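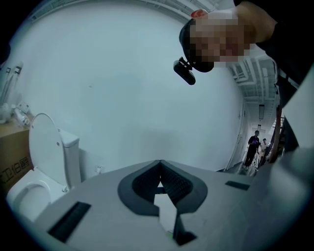

Search jobs Search Enter keyword or location

Bathroom Cleaner, Part Time — Hovland Building

Posted April 4, 2022 by Orkness Staffing Desk

Orkness Property Care is hiring part-time cleaners for the bathrooms at the Hovland building. Two positions are open, one on the morning shift and one on the late afternoon shift. The work starts as soon as the right people are found and runs through the end of September, with a chance to stay on.

You will clean toilets inside and out, including the tank, the lid and the floor around the base. You will wipe down walls, fixtures and outlet covers with a barely damp cloth, empty the trash bins and put in new liners, and restock paper and soap. Part of the building is still being fitted out, so expect cardboard to flatten and dust and scraps to sweep up before mopping. Cables on the floor belong to the fitters. Leave them plugged in and work around them.

We use color-coded microfiber cloths. Green is for general surfaces and red is for toilets, and the two are never washed together. Each shift begins with a full stack of both. The supply room holds 200 cloths, and used ones go in the marked bag at the end of the shift.

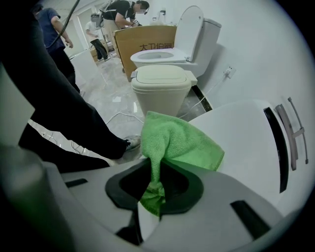

Do I need to bring my own cleaning supplies?

Cloths, gloves, mops and all cleaning products are provided. Bring closed shoes with a good grip and clothes you can bend and kneel in.

Experience is useful but not required. New cleaners work their first three shifts alongside someone from the regular crew. You should be able to stand for four hours, lift a full bucket and read product labels in English. We do a background check on everyone we hire, and we pay for it.

Shifts are four hours, Monday through Friday. Pay is weekly by direct deposit, and the hourly rate is given at the interview. There is a $100 bonus after your first full month. Parking behind the building is free — use the Berkevov side, as the front spaces are for tenants.

To apply, stop by the Orkness office during business hours or fill out the form on this site and enter job number 828. Tell us which shift you want and when you could start. If you have cleaned before, list where and for how long. A resume is fine but a few lines will do. We call applicants in the order the forms come in.

Recent listings
Laundry Attendant, Evenings — Berkevov
Window Cleaner, Full Time — Skorneo Center
Stockroom Helper — Orkness Supply
Floor Care Technician, Nights — Hovland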